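Ticket: Well pump short cycling, pressure drops to nothing mid-shower
Opened by: Ákos Farkas
Location: Brumville
Status: Open, waiting on customer
Opened: December 4, 2023

Original message

Hi there,

I bought one of your Dornico pressure controllers in November to replace the old switch on our well setup, and I've been fighting with it ever since. I'm going to put everything in here at once, mostly so I don't have to keep digging through my notebook (which got soaked, more on that later).

The setup: well pump down the hole, one pipe into the basement, then your controller, then a Rácz pressure tank that came with the house, then a sediment filter, then everything else. The previous owner wrote the pump depth on a joist in pencil and I can only read half of it. The old switch was a plain mechanical one and it worked fine for years until the contacts burned up. I went with the Dornico because it has the dry-run cutoff and our well gets a little lazy in late summer.

What it does now: I open any tap, the pump kicks on, runs for maybe two seconds, shuts off, kicks on again, shuts off. Click, click, click, all the way through washing a sink of dishes. If somebody runs the shower it does that for a few minutes and then the controller goes to a red light and we get no water at all. I go downstairs, hold the reset, and it comes back. My wife has gotten very good at yelling "reset" through the floor.

Things I've already tried:

Power off at the breaker overnight, back on in the morning. Same thing.

Turned the cut-in setting down one notch. It clicked slower for a day and then went right back to how it was.

Changed the sediment filter. The old one was the color of strong tea, so I was sure I'd found it! Nope. Pressure at the kitchen tap got a little nicer, but the clicking didn't change.

Checked the wiring at the controller terminals. One screw was a bit loose and I snugged it up.

Can you tell me if the unit is bad? I have the receipt from Purkard and I'd love to swap it before it gets really cold here.

Thanks,
Ákos

Reply from support

Hello Ákos, thank you for all the detail. Fast cycling like this usually points to the tank and less often to the controller. Please shut off the pump, drain the system until the gauge reads zero, and check the air charge at the valve on top of the tank with a tire gauge. Let us know the reading, and whether any water comes out of the air valve.

Update from customer

OK, did the tank test after supper. Pump off at the breaker, opened the drain at the bottom, ran the laundry tap too, and waited for the gauge to sit at zero. It took a lot longer than I figured because my drain hose goes uphill to the floor sink, and then the hose jumped out of the sink and that's how the notebook got wet.

Tire gauge on the air valve: nothing. It didn't even twitch. I pushed the pin in with a screwdriver tip and got a little spit of air and no water, so I guess the bladder might still be OK?

I pumped it up with my compressor and it took the air fine. I set it a couple of pounds under the cut-in like the sticker on the tank says. Then I closed everything up, breaker on, and let it fill. And it was so much better! Pump came on, ran a good long while, shut off, and stayed off. I washed my hands like a king.

One question while I'm at it – the manual has two different numbers for the delay before dry-run cutoff, one in the text and one in the table at the back. Which is right? I left mine on whatever it came with.

Reply from support

Good news on the air charge. Please use the table at the back; the other number is from an earlier version of the unit. Since the tank was at zero, there may be a slow leak at the valve core or the bladder may be weak. Could you check the charge again after a few days?

Update from customer

Checked again and it's down, though not to zero. The clicking is starting to come back when the washing machine fills, and the upstairs shower is going soft toward the end.

I put dish soap on the air valve and watched it with a flashlight, and there are tiny bubbles coming up right around the core. So I went and bought a little pack of valve cores and the tool (cheaper than lunch). I haven't put the new one in yet because I have to drain the whole thing down again and we have people over, and I'm not going to be the guy who turned off the toilets.

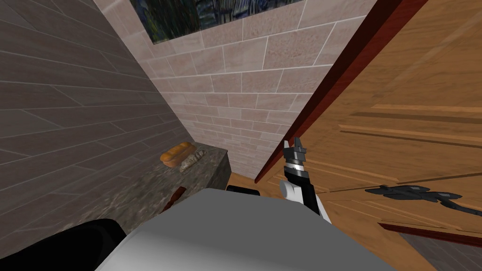
While I was waiting I did the bucket test on the well itself, just to rule it out. Ran the outside spigot into a barrel with the pump going steady and got through 300 gallons over the afternoon with breaks, and the dry-run light never came on. So I don't think the well is the problem. Water stayed clear too, no sand in the bottom of the barrel, and my neighbor's tomatoes bed got a very late watering it didn't ask for.

I also wrote down the gauge numbers when the pump is running. The needle jumps around more than I'd like right when it starts, then settles. Is there supposed to be something in the line to calm that down? Your drawing shows the controller after the tank tee, and mine is before it, since that's where the old switch box was and the cable only reached that far. There's a good arm's length of pipe and an elbow between the two. If that matters I can move it, I'd just need to buy more cable and do a bit of plumbing.

Reply from support

The position does matter, Ákos. With the controller ahead of the tank it sees the pressure spike at each start before the tank can absorb it, and may shut off early. We recommend replacing the valve core first, confirming the charge holds, and then moving the controller to the tank tee as shown on the drawing. Please keep the pump off at the breaker while the cover is open. The red light lockouts you had at the start would fit with both problems happening together.

Update from customer

Well, that explains the needle. I feel a bit silly, the drawing is right there on page one and I used it to level the compressor.

New valve core is in as of tonight. Soaped it again and no bubbles at all. I set the charge the same as before and wrote it on a piece of tape on the side of the tank, so at least the next guy can read my numbers even if he can't read the joist. Cycling is back to normal for now, and we got two showers and a load of towels through without any shouting.

I'll move the controller on Saturday. I've got the cable, but I need a fitting for the tee, and the hardware store in town only had it in brass with the wrong thread, so I'm driving over to Purkard for it. Please don't close the ticket yet. I'd like to run it for a week in the new spot first, and I'll send you the gauge readings at start and at cutoff.

Also, if you have a spare cover gasket you could drop in the mail, mine got pinched when I was in there checking the screws. The cover still closes but I don't love it in a damp basement.

Ákos

Reply from support

A cover gasket has been added to your order at no charge and will ship to the address on the receipt. We'll leave the ticket open until we have your readings.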